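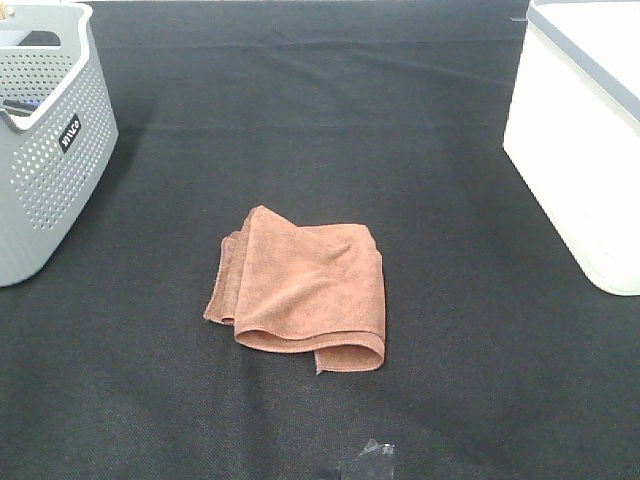
Speaker notes - Folding and sorting towels for the shared laundry
Brillville, 7 October 2025
Time: 50 minutes with questions

Opening

Thank Wendy Ackroyd for setting up the room. Say who I am and that I ran the linen side at Gosling guest house before I moved to the Burnen building. The talk is on microfiber towels and what to do with them between the dryer and the shelf. Bed sheets are a separate talk, in March.

Ask for hands: who folds at the machine, who carries it all home in a heap? Wait for the answer. Last time most of the room were heap people, so don't be rude about it.

Part one - the fold

Start with the small cloths. Lay the cloth flat, smooth it from the middle out, bring the short sides together, then fold again. Press the fold with the side of the hand. Microfiber grips itself, so a layer that goes down crooked stays crooked. Lift it and lay it again. Pulling at the corner only drags the layer underneath.

Things to look for in a fold that needs another go:
- layers fanning out along one side
- the bottom edge curling under into a roll
- a corner sticking out past the edge

Pass the practice cloths around now. Two minutes, no more, or Part three gets squeezed again.

Mention the dark table cover. Lint shows up on it and so do crooked edges. Liam Lockwood uses an old bed sheet and gets on fine.
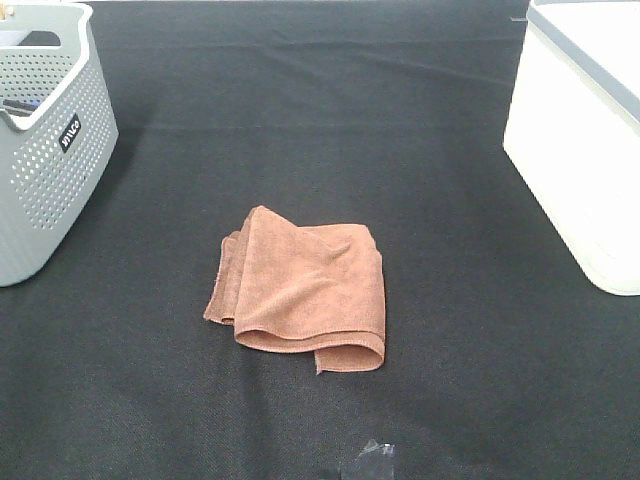 Does a towel have to be folded perfectly square before it goes on the shelf?

A rough rectangle is good enough for a towel that will be used this week. Square them up for the guest cupboard, where they sit longer and have to stack.

Part two - stacking

Big towels at the bottom, small ones on top. Folded edge toward you, hems to the back, so you can take one without bringing three with it. Keep one width for the whole stack. I fold to the width of my forearm and have never needed a board. Stojan Kneževič cut himself a board and swears by it - he may want to show it, give him a moment.

Don't press the stack down to fit more in. Start a second one.

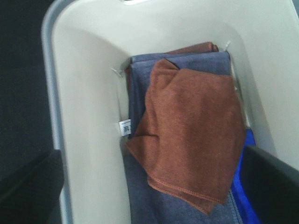 If you have colors that run, keep them in their own stack until they have been through the wash a few times. Same for anything used on floors. At Gosling we kept the floor cloths on a different shelf and still found them in the wrong place.

Part three - baskets

Baskets with holes let air through, so they are the better choice for things waiting to be washed. Solid bins are fine for clean, dry towels. Check the handles before buying. A hand-hold with a rounded lip is easier on the fingers when the basket is full and there are stairs.

Sheila Cropper will ask about the Plusel baskets. Order number is 2632, she has the price list.
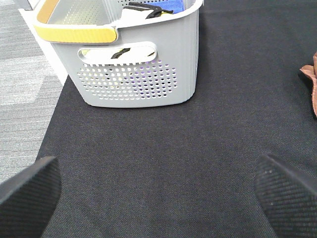 Leave a hand's width free at the top of a mixed load. Straps and ties go in last and get tucked down, otherwise they catch on the door of the machine. Socks in a net bag.

Closing

Sign-up sheet is by the door. Cyril Mellor has the key to room 4 for anyone who wants to stay and practice. Collect the practice cloths before people leave.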